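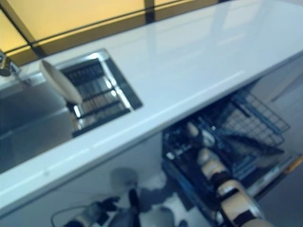 Equipment planning for the kitchen manipulation cell. Speaker notes, version of 12/20/24

Slide 1. Scope
Budget request covers one two-arm cell for dish handling: dishwasher rack to sink rack, plates first. Bowls and glasses are outside this round. Say this early, the Bruvley site will ask about glasses.

Slide 2. What we are buying
Two arms, two multi-finger hands, one head camera, mount, controller, spares. The kitchen fixtures are a separate line under facilities. Do not let the two get merged in the discussion. Last April they were, and the counter work came out of the spares money.

Slide 3. Quotes
Vustex: arms and controller as a package, hands extra. Delivery 24 weeks from order.
Derese: arms only. Shorter lead time, but we would write the controller interface ourselves.
Surkovari: hands only, compatible with both arms on paper. Ask for the adapter drawing before signing.
Pause here for questions on lead time.

Slide 4. Hands
Largest uncertainty in the plan. A plate going into a slotted rack has to be held near the rim and kept close to upright, so the fingers need to close on both faces without fouling the rods. A parallel jaw is cheaper and would do for flat stacking. It does not leave much room for correction once the plate is between rods.
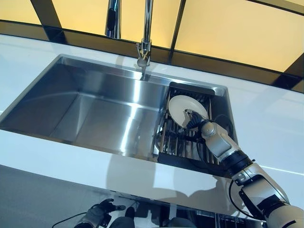 Finger wear parts are priced per set. Current quote is $2,287 per set, both hands, shipping included. Assume two sets in the first year. If the slot work runs longer than planned, add a third and take it from contingency.

Slide 5. Cables and covers
Small money, often left out. Each arm needs an external cable kit and strain relief at the forearm. Budget for sleeves if the arm is going to work over a basin. Check the ingress rating of the wrist, not only the arm. The two are listed on different pages of the data sheet.

Slide 6. Reach and mounting
Mount position must cover the pulled-out lower dishwasher rack and the sink rack with no base move. Our layout leaves about 31 mm of margin at the far side. A mobile base removes the problem and adds a battery line, a charger line and a floor survey. Recommendation: fixed mount for year one.

Slide 7. Decision needed
Approve arms and controller now. Hold hands until the Surkovari adapter drawing is in. Wear parts go on the same order as the hands.

Backup slide: payment schedule. Show only if asked.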